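Unit 2: Caring for Knitted Fabrics at Home

Welcome back, everyone! I promised at the end of our last meeting that we would get to knits, and knits it is. If you brought the Wirkance workbook, we are on page 141, though you can follow along perfectly well without it.

A knit is made of loops, and a woven cloth is made of straight threads crossing each other. I know I keep coming back to this, but nearly everything else today grows out of it. Loops can open and close, so a sweater stretches over your head and then settles again. The same loops will sag if you hang them up heavy with water, and they will catch on a zipper or a rough fingernail before you notice. Archie MacLeish, who taught this course before me, used to pass around a cardigan he had hung on a line for one whole weekend. The sleeves came down past his knees – poor thing.

Let's talk about sorting first. Most of us learned to sort by color, and that is still a good habit, but please sort by weight and fiber as well. Small cotton knits can go together. Wool wants its own cool wash with a gentle soap, and anything with a fuzzy surface should be kept away from towels, which shed onto everything they meet.

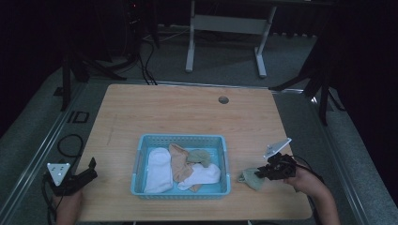
Figure 2. Socks in a light blue plastic basket, with a sage-green one held beside it.

Socks deserve a word of their own, small as they are. The heel and the ball of the foot take most of the rubbing, and the cuff takes most of the pulling. Turn them inside out before washing so that the lint and skin stay off the good side. When you pair them, fold one over the other and lay them flat if you have the drawer space. Rolling them into a tight ball with one cuff stretched around the pair is quick (I did it for years!), but it is hard on the elastic.

For drying, press the water out in a towel and never wring. Lay sweaters flat, nudge them back into shape with your palms, and turn them over once the top side feels dry. Lighter knits can go over a rack.

Before we meet again, please choose one knitted item from home and write down its fiber content, its care label and any thin spots you find. Give yourself 10 minutes or so with it under a good lamp. Fiona MacRitchie will be joining us to show Swiss darning, so bring a blunt needle and a little yarn in a color you like.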